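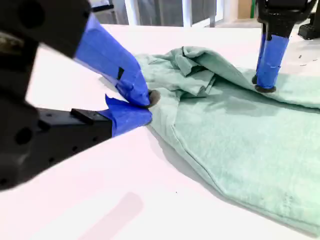 Progress report, Istgate Clothing Exchange
To: Abelardo Mosquera, Montes Fund
From: Casimiro Tejada
10/13/26

Dear Abelardo,

Thank you for your patience with this one, and for the kind note you sent while we were in the thick of the school rush. I meant to write sooner, but September is to us what December is to a toy store, and I wanted to give you the whole month and not half of it.

First, the part you'll want for your own records. We served 333 families between the start of the grant and the end of September, which is well ahead of what I wrote in the application (I was being careful, and you told me so at the time!). Children's shirts and pants went fastest, as they always do, and by the last week we were down to 18 winter coats in the larger kids' sizes. We put out a call through the Plosus Street schools and the bags have been coming in ever since, so the coat rack looks a good deal healthier today.

The second washer is in and running. You may remember we had a long back-and-forth over the drain – the landlord wanted it on the north wall, the plumber didn't – and that held us up by 7 weeks. It was a frustrating stretch and I won't pretend otherwise. We sent the overflow out to Triten Laundry in the meantime, and they were very good to us on price, but it did eat into the supplies line. I've moved money over from printing to cover it, and the revised budget is attached for you to look over.

The mending evenings are the piece I'm happiest about. We planned on one a month and now hold two, and people stay long after the sewing is done, trading recipes and buttons and news of everybody's grandchildren. A good many things that used to go straight to the rag bin are back on the shelves with a new hem.

Where we've fallen short is the Saturday hours. I promised we'd be open by now and we aren't. We still need a second keyholder, and I'd like to find the right person before we put it on the sign. I'm hoping to have that settled before the next payment is due.

One small request: could we carry the unspent shelving money into the spring? The shelves we have are holding up better than expected, and I'd sooner buy once we know how the back room will be laid out.

Come by any time. There's always coffee on.

Warmly,
Casimiro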